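Home automation and small workshop > Can machines do the chores yet?

Wiping and clearing a bench: are we there or not?

broria_bench wrote:
I run a small repair shop together with my cousin, and every evening we spend 40 minutes on cleaning the benches, sorting the leftover parts and putting the bins back. I have read many claims that a machine can do this now. The salesman from Michiels told me "next year" and he told me the same in April of last year. So my question to people who have tried: which of these chores can I give away today, and which not? Please no videos with music.

Tài Lại wrote:
It depends what you call a chore. Floors, yes. I have a Tonda floor machine in a room of 360 square feet and I don't touch a broom there anymore. But a bench is a different matter. On the floor the machine only has to go everywhere. On the bench it must decide what is garbage and what is a screw that somebody still needs.

kettle_and_rag wrote:
I disagree a little with Tài. Deciding is the part that became better very quickly. The hand is what stays behind. Give it a box or a bottle and it is fine. Give it a washer on a smooth table and you can go and make coffee.

Ans Brouwer wrote:
I want to put a picture in this discussion, so that we all talk about the same thing. My list of what is hard on a bench, in the order I would test it:

1. Crumbs and dust. Look at the size of the specks on the white surface compared with the two black fingers. There is a lot of open white between the fingers and nothing is in their grip. For specks like these I would not use fingers at all. I would give the machine a cloth or a small brush to hold. 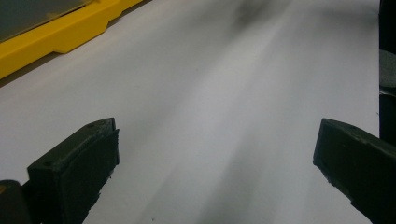

2. Flat things, such as a sheet of paper or a thin gasket. A person slides it to the edge of the table and takes it there. Some machines can learn this trick, but I did not yet see one which does it every time.

3. Putting a bin back in its place. I think this is the easy one, if the bin is always the same model and is not too full.

4. Knowing when to stop. My children also have not solved this.

kettle_and_rag wrote:
Good list. I notice also the pads. The edges look chipped on both fingers. How long do they last, if you use them in a real shop all day?

Ans Brouwer wrote:
I can't give you a number for those. On the gripper we have at work (a Brandel, bought secondhand for 2000) I change the pads when the edge becomes ragged, because then small things slip out at the tip. It is a cheap part, but you must have it in the drawer.

Tài Lại wrote:
I still say it is not the hand. A pale, smooth table is difficult for the camera. With soft light the speck and the faint shadow are nearly the same gray. If it can't find the crumb, the best fingers in the world don't help. My advice is a colored mat -- dark green or blue -- and then try again.

kettle_and_rag wrote:
A dark mat hides the black screws, which are half of what falls on my bench. You only move the problem to another color.

Tài Lại wrote:
Fair. Then two mats, or a lamp placed low on the side so that each thing throws a shadow. I had good results with the lamp.

broria_bench wrote:
Thank you all. If I understand well: floor yes, bins maybe, small stuff no. Would you pay for the bins only? It is perhaps ten minutes out of the 40.

Ans Brouwer wrote:
I would not, for ten minutes. If you had 80 bins it is another calculation. Start with the lamp and a good brush, and ask Michiels if they will let you try one in your own shop with your own mess.

kettle_and_rag wrote:
I would pay, but I am the type who buys such things. Ask first what the spare pads cost.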